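Categoria: Cerimónias e eventos > Segurança > Listas de verificação

Desfile anual dos antigos combatentes, Cullville – verificação prévia do recinto

Verificador: Tadhg Lynch. Segunda leitura: Wayne Cropper. Entrada apenas por convite. Lotação autorizada: 1.000 pessoas sentadas.

1. Acessos e saídas
1.1 Portão norte desimpedido – conforme.
1.2 Portão Mellor, abertura para o exterior – conforme. Dobradiça inferior com folga; rever antes de março.
1.3 Corredor de emergência, largura constante – não conforme. Duas filas de cadeiras avançam sobre a marcação. Recuar e voltar a medir.

2. Bancada e estrado
2.1 Fixação das guardas – conforme.
2.2 Estrado de honra, carga declarada pela Olevow: 2.000 kg – conforme. Falta a assinatura do montador na ficha.
2.3 Degraus com fita antiderrapante – conforme, exceto o terceiro do lado poente.

3. Formatura
3.1 Participantes a pé: 64. Lugares à sombra para espera: suficientes.
3.2 Cadeiras de apoio junto à linha de formatura – conforme.
3.3 Água potável, 100 garrafas por ponto de distribuição – por confirmar com a Dronen. 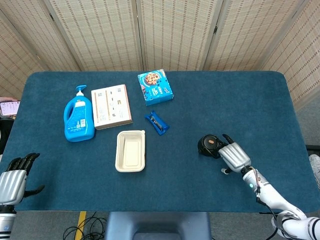 4. Salas interiores e arrecadação
O vestiário dos participantes mantém a disposição do ano anterior, com bengaleiros numerados e passagem livre até à porta. Os extintores estão dentro do prazo. Produtos de limpeza guardam-se de pé e fechados: um frasco de detergente com doseador, deitado de lado sobre uma mesa como o azul da fotografia, regista-se como não conforme. Os biombos articulados não podem tapar sinalética de saída.

5. Comentários
O ponto 1.3 impede a abertura ao público enquanto não for corrigido. Os pontos 2.2 e 2.3 admitem correção até às 9h00 do próprio dia. W. Cropper pede que a folga da dobradiça (1.2) passe para a lista de manutenção do edifício.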